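FOR IMMEDIATE RELEASE
01/11/2023

Zillwood Repair Evenings are back, and we've got a bigger room

I've been putting off writing this until the lease was signed, and as of this morning it is, so I get to say it out loud: the Zillwood Repair Evenings are reopening for the winter in the old Tornell shoe store on Fonby Street. If you came to us in the church basement last year, you'll remember the stairs. There are no stairs at the new place! There's a ramp, a proper bathroom, and a front window big enough that people walking past will finally be able to see what we get up to.

For anyone who hasn't come across us, the idea is pretty simple. You bring in something that's broken and sit down with a person who likes fixing that kind of thing, and the two of you have a go at it together. Lamps, toasters, zippers, radios, wobbly chairs, that jacket with the lining hanging out. It's free. If you need a part, you pay what the part costs, and there's a jar by the door if you feel like helping with the heating bill (it's an old building, so we'd be grateful).

We closed in September when the basement lease ran out, and I thought we'd be homeless for a month at most. Well, it took longer than that. We looked at a garage with no power and a lovely upstairs studio that wanted more rent than I make, and I had started pricing up folding tables for my own driveway when the Treloar Building Trust called about the shoe store. They're letting us have it through the spring at a rate we can manage, and I can't thank them enough.

The room was a bit of a state when we got the keys — decades of carpet glue, mostly — but we've scraped and painted and hung new lights, and the old shoe shelves are perfect for sorting spare parts. I've wanted labeled shelves for years. You have no idea how much time I've spent digging for one fuse in a cookie tin.
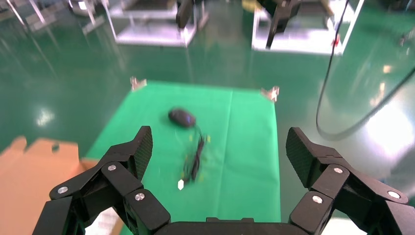 What's happening and when

We'll be open two evenings a week, Tuesdays and Thursdays, with doors at 6 and last repairs started at 8. Tuesdays are for anything with a plug or a battery. Thursdays are for clothes, bags, furniture and bikes. If you've got one of each, come to whichever suits you and we'll do our best.

There are 17 places each evening. You can book one by calling or dropping in, and we keep a few back for people who just show up with a vacuum cleaner under their arm. Please bring one item per visit, give it a wipe first, and bring the cord or charger too. We can't take microwaves, gas heaters or anything you can't carry in by yourself.

Kids are welcome with an adult. We've put four small stools at the sewing table, and there's a box of old keyboards they're allowed to take apart.

We could use a few things

Thread in any color, jars with lids, a kettle that works (ours is on the repair shelf, and yes, I know), and a sturdy coat rack. We'd also love to hear from anyone who can darn. I've been doing the darning myself and the socks deserve better.

Press and visitors

Reporters and photographers are welcome on any open evening. Call ahead so I can save you a chair, and bring something broken if you've got it. You'll get a much better story out of your own toaster than out of me talking.

Contact: Zillwood Repair Evenings, the old Tornell shoe store, Fonby Street. The phone is answered most afternoons, and if it goes to the machine, leave a message and I'll call you back.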